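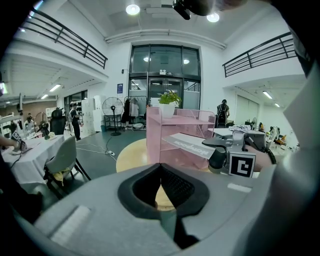

Ullik Mesh Desk Organizer, Open-Shelf, Pink

2025-02-13
By Mutua Mosoti

The Ullik is a freestanding desktop organizer made of metal mesh, with open shelves. It is supplied in pink. It stands on any flat, level surface and does not need to be fixed to a wall or a partition. The organizer is sold by Brusum to offices, workshops, and shared workrooms, in single units and in cartons.

Construction

The shelves and side panels are formed from expanded steel mesh, spot-welded to a round wire border. The parts are powder-coated after welding, so the coating covers the joints as well as the open surfaces. Cut mesh ends are folded under the border wire. The feet are clear polymer caps and can be replaced without tools.

Dust and paper scraps fall through the mesh to the desk surface. Small loose parts such as staples, washers, and short screws will also pass through, and should be kept in a tray or a lidded box. A paper or card liner can be cut to the size of each shelf. Liners are not included.

Use of the top surface

The top may be used for storage or display. A small potted plant is a common choice, and the white pot with a leafy plant on the organizer at the head of this page is typical of the size we have in mind. Use a pot with a closed base or place a saucer under it. Standing water on the mesh will in time reach the wire under the coating, first at the weld points.

Items with a narrow base, such as tall bottles and single pens, are not stable on open mesh and should go on a lined shelf. Light boxes can be leaned against the front, but this blocks access to the lower shelf and places a side load on the unit. Do not lean anything heavy against it.

Placement

The unit is suitable for rectangular and round tables. On a round table, set it far enough in from the rim that all the feet rest fully on the top. On a finished wood surface, check that the foot caps are seated before sliding the unit. A bare wire end will mark most clear finishes. On a covered table, pull the cloth flat first. Folds under the feet cause the unit to rock.

Leave the front open for reaching in. Where people work on both sides of the table, turn the unit so that the shelf openings face the person who uses it most.

Load

Load the lower shelves first. Paper, notebooks, and flat boxes should be laid with their long edge parallel to the border wire. If a shelf shows a visible bow, remove the load. The mesh returns to flat after light bending but will hold a crease once folded.

Assembly

Units ship flat. The side panels hook into the shelf borders and lock when pressed down. No hardware is used. A unit that has been assembled and taken apart several times may need its hooks closed slightly with pliers.

Cleaning

Wipe with a damp cloth and mild soap, then dry. A soft brush is better for dust in the mesh. Do not use acetone, scouring pads, or chlorine cleaners on the coating.

Ordering

Carton quantity: 5 units
Minimum trade order: 2 cartons
Stock held, October count: 4,000 units
Color: pink
Replacement foot caps: bag of 300
Coating touch-up: Plundix pen, ordered separately

The Vlček letter tray fits under the bottom shelf only when the foot caps are on. Trays and organizers are packed in separate cartons and may arrive on different deliveries.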